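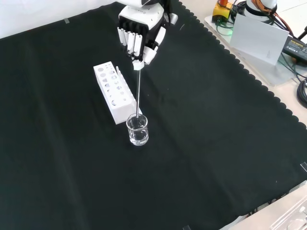 Home Reviews Kitchen & Table Gardening Contact

Hovland Tablecloth, Black: Three Months In

I bought mine back in November, when my sister-in-law Samira Rizk announced she was bringing the whole family to dinner (all of them, and the dog!) and I realized my good cloth still had candle wax on it. The Hovland cost me around 80 dollars, and I winced a little, but I've come to love it. It's heavy, it hangs nicely, and it doesn't slide when somebody leans across for the potatoes.

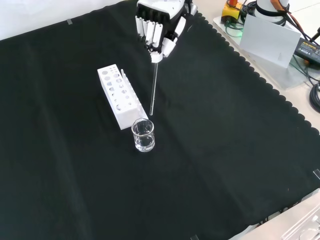 Now, washing. The label says cool water and a low iron, and I've done that 3 times so far with no fading that I can see. It does hold on to lint, so keep a roller handy, and flour shows up on it like snow on a driveway. My old Tirndale cloth was easier that way, though it never felt half as nice under the plates.

Would I buy it again? Yes, and I'd go one size longer, as ours comes up a bit short with the extra leaf in. I've got my eye on the green one for spring.

81 shares 3 comments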